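Search this site
Enter keywords
Go

Print this page
E-mail this article

Mundon Library Extends Its Reading Hours for Shift Workers

When the Mundon Public Library began opening its main reading room until 11 p.m. last November, the change was intended as a limited trial. It has since become a regular part of the library's schedule, and its director, Nayeli Ticona, expects it to remain so.

"We had a large number of cardholders who could not reach us during the day," Ms. Ticona said in an interview at her office on Guzmán Street. "They worked at the mill or the hospital, and we were closed before they had eaten supper."

The library issued 825 new cards in the first season of late hours. Evening borrowers tend to take out longer books, Ms. Ticona said, and they renew them more often. History and repair manuals are in steady demand. The large-print shelves, moved closer to the entrance in the spring, now circulate well beyond the older readers for whom they were purchased.

Funding was the principal difficulty. The late schedule requires two additional staff members, and the city agreed to support only one of them. The second position is paid for through the Skarkex Fund, a local endowment that had previously supported the purchase of maps. 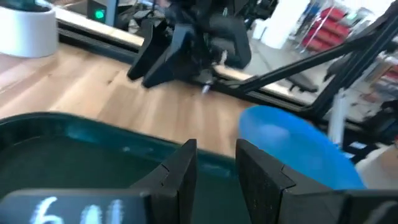 Leif Öberg remarked that the maps should not be forgotten, and that he would be sorry to see the collection stand still while the building stayed open. Ms. Ticona said that she shared the concern.

"The collection holds 2103 sheets, and 113 of them still need repair," she said. "We have set aside money for that work. It will take longer than we first planned -- perhaps two more years."

Asked whether the branch at Zukurton would adopt the same hours, she was cautious. The branch has one reading room and limited parking, and its heating must be replaced first.

"I would rather promise them nine o'clock and keep to it," she said.

The library will review the Zukurton schedule after the heating work is finished.

Related items
Map Room to Close Mornings During Repairs
Zukurton Branch: Heating Work Approved
How to Renew Your Card by Mail
Large-Print Titles Added This Season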